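Rondside Film Podcast: Frequently Asked Questions

Each episode is one long talk about an old cult movie, made by Frans Meijer and one guest. 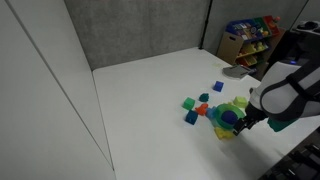 How often do you publish?
We publish every second week, with a break in October.

How long is an episode?
Usually 60 minutes. The talk with Denell about horror sequels was longer, so we put it out in two parts.

Can I suggest a movie?
Yes, please. It must be older than 8 years, and we must be able to find it on disc.

Where are the first episodes?
The first 4 had very bad sound and we took them down. Kolari is repairing them now.

Do you give spoilers?
Yes, always. Please watch the movie before you listen.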